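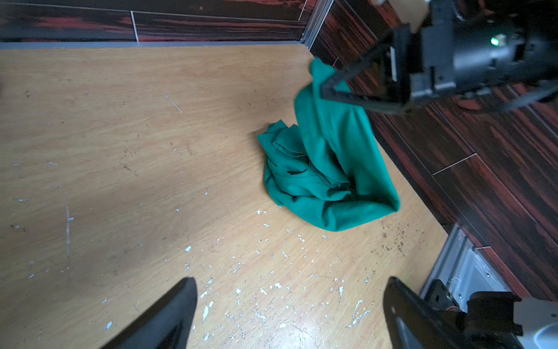
Demirtaş

Hi all,

Catching up on the list after a couple of weeks away, so sorry if this has been sorted off-list already. Somebody from the Skulville group wrote:

> I have the temperature logger going on a bare ATmega328P with the
> internal 8 MHz oscillator. It runs fine from the bench supply but
> on three AA cells it resets every time the radio sends. I tried a
> bigger regulator and it made no difference. Also my serial output
> is garbage unless I drop to 9600. Are these the same problem?

I'm pretty sure they're two separate problems, and you can fix both in an evening.

Resets first. Your radio pulls a big gulp of current when it transmits, and long thin battery leads don't like that at all. The supply dips for a moment, the brown-out detector sees it and you're back at the top of setup(). I had exactly this with the rain gauge I put up at Hernarthorpe (it drove me nuts for most of March!). What fixed mine was a 400 uF cap right across the radio's power pins — and I do mean right at the pins, my first try was at the other end of the board and did next to nothing. Watch the polarity. Add a 0.1 uF ceramic next to the chip too if you left it off.

Then check what your brown-out fuse is set to. If it's at 4.3 V you will never be happy on three AAs, they're under that before they're even half used. Set it to 2.7 V. At 8 MHz the chip is well within spec down there.

Now the serial thing. The internal oscillator is only factory trimmed to within 10 percent or so, and the faster baud rates don't divide down nicely from 8 MHz anyway. 9600 has more slack. You can nudge OSCCAL up or down a few steps until the text comes out clean (mine wanted 13 steps down, yours will be different), or do what I ended up doing and solder on a crystal. If you go with the crystal, change the fuses AFTER it's fitted, or the chip will sit there looking dead. Ask me how I know.

One more thing, are you sleeping between readings? I send every 59 seconds with power-down in between, and the last set of cells went 16 weeks. Turn the ADC off before you sleep, it keeps sipping current otherwise.

I've still got the sketch from the Fleltberg build somewhere, with the sleep code and the OSCCAL loop in it. It's messy but it compiles. Shout if you want it and I'll put it in the files area.

Could you post your fuse bytes, all three of them? And which radio is it?

Demirtaş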